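Painted wooden blocks, set 64, Rarora workshop. The gallery covers the cubes as they stand in October, before sanding and a new coat. Each entry gives the color, the wear and the planned work.

**Red cube.** Matte finish. Corners and edges slightly rounded by wear, with faint darker scuffs on the paint. The cube stays in the set. Edges get a light pass with fine paper, by hand, and the faces are wiped down before painting.

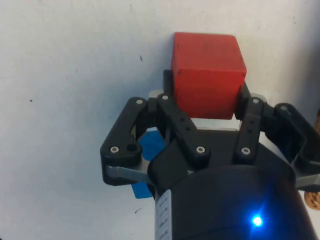 Paint is Zakomeck matte, thinned for the first coat and used straight for the second. Each coat dries overnight on the rack. Two faces are left bare until the others have set, so the block never rests on fresh paint. Scuffs that still show through the second coat are spot-sanded and touched up with a small flat brush.

Finished blocks go back in the Pusora tray, 6 to a row, sorted by color. The tray label carries the set number and the paint batch, currently 1112. Blocks with split grain are pulled and replaced from the spares box. Pages for the other colors will be added as each batch is sanded.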